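Trabajo final de Historia del Cine — septiembre

Autoras: Yamuna Kulkarni y Latrice Haddad

# La guionista detrás de *Plidham*

## 1. Objeto del trabajo

Estudiamos la carrera de Erlinda Dizon como guionista, desde sus primeros encargos para televisión hasta el largometraje *Plidham*. Nos interesaba saber cuánto de su escritura llegaba a la pantalla y cuánto se perdía en el montaje.

## 2. Material

Trabajamos con 2 versiones del guion de *Plidham*: la de rodaje, de 278 páginas con anexos, y una anterior que nos prestó Birdie Halvorsen, script de la película. También vimos la serie *Bridbridge*, en la que Dizon firmó 37 episodios.

## 3. Resultados

El guion de rodaje tiene 56 escenas más que la película estrenada. Casi todas las suprimidas pertenecen a la trama del hermano, que en el montaje final se resuelve con una llamada de teléfono. Los diálogos de la protagonista se conservan casi enteros.

El director, Reginald Crenshaw, venía del teatro y cambió el orden del segundo acto. Halvorsen nos contó que el cambio se decidió en pleno rodaje y que Dizon reescribió tres secuencias en el hotel. En la copia que consultamos esas páginas van en papel azul —sin numerar—, y tardamos bastante en ordenarlas.

En *Bridbridge* ya aparecen rasgos que luego repite: escenas que empiezan con la conversación avanzada, personajes secundarios con oficio definido y muy poca acotación.

## 4. Limitaciones

No pudimos entrevistar a Dizon. Faltan además las páginas finales de la versión anterior, por lo que no comparamos el desenlace. La productora, Chrysikopoulos, no contestó a la consulta sobre los descartes.

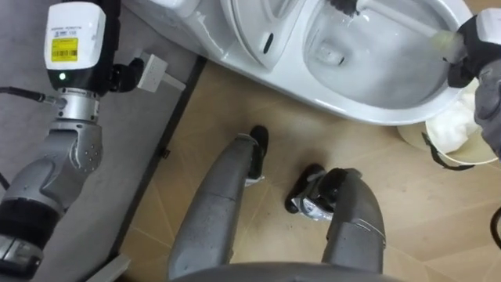

*Fig. 1. Inodoro blanco, suelo de baldosas y alfombrilla gris.*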